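Shares 327 | Comments 7

Clerkis Burger Set – Set-up Guide

Section 2: Laying out and stacking

Before you start

Choose a flat, pale table with room on both sides of the tray. Dark wood will do, but you will spend the afternoon hunting for the holders, which are clear and know it.

1. Put the tray in the middle of the table with its long axis running away from you. Wipe it first. Crumbs from real food confuse everybody.

2. Set one clear rail along each long side. Push them up snug and resist decorating them.

3. Lay the holders flat, three a side, at right angles to the rails. The clip end goes nearest the tray. If you have put one in backwards, turn it round and say nothing.

4. Stand one ingredient on its edge in each clip. Press gently until it stays up on its own.

Note: The lettuce has a wavy edge and will sulk in the clip if you feed it in at a slant. Straighten it and try again.

Caution: The clips are small and so are some burger enthusiasts. Keep spares out of reach of anyone under three, and of the dog.
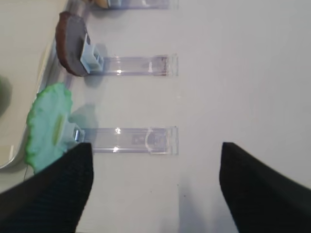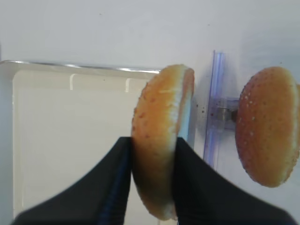
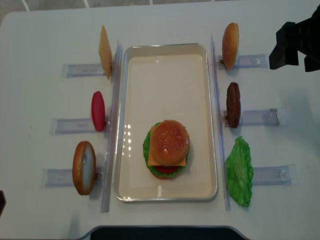
Fig. 2. Clerkis pieces during set-up and stacking.

5. Start with the bottom bun, flat in the tray. Take each piece by its two faces and pull it straight out of the clip. Twisting is how clips get to be spares.

6. Build upwards in any order you can defend. Our test kitchen puts the cheese directly under the top bun and the lettuce beneath that, with the tomato lower down. Letters on the subject go to the Skuklow office, where they are filed.

7. Finish with the top bun, rounded side up. A bit of cheese poking out at the corners is correct – it is square and the bun is round.

Note: If the stack leans, take it down to the first piece that isn't level. Pressing hard on the top moves the problem sideways.

Putting away

Return each piece to its clip or to the box. The clips are rated for 2,000 insertions, after which they become relaxed. Replacements are sold in packs under the name Thibodeau, for reasons lost to the June reprint.

Section 3 covers cleaning.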